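Home robot guide gets a plain-language rewrite

People who put robots to work in ordinary rooms will have a new good practice guide to lean on from September, after a long stretch of drafting at Skendis that took in a great many cups of tea and, by the end, 23 written replies from readers.

The old guide ran to 40 pages and was written with factory floors in mind – fences, painted lines, everyone in steel-capped boots. The new one is 16 pages, and its authors hope it will be read right through by the person standing beside the machine.
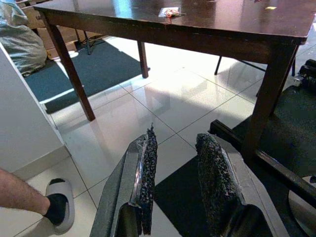
Grip pads get a whole section to themselves, and Laurinda Rebelo, who led the drafting, is rather proud of it. The guide asks operators to look over both fingers before each session and to note any wear on the pads, whether they are smooth or have a rough, foam-like face like the black ones on these grey metal fingers. It also covers footwear, a favourite subject of the replies, and says open slides of the sort worn over socks on a tiled floor should be swapped for closed shoes whenever an arm is powered.

"We wanted it to sound like a good neighbour giving you a hand," Rebelo said.

Tibor Sárközi will run 12 free evening sessions on the guide at Albers, starting at 6:30 pm, and newcomers are very welcome.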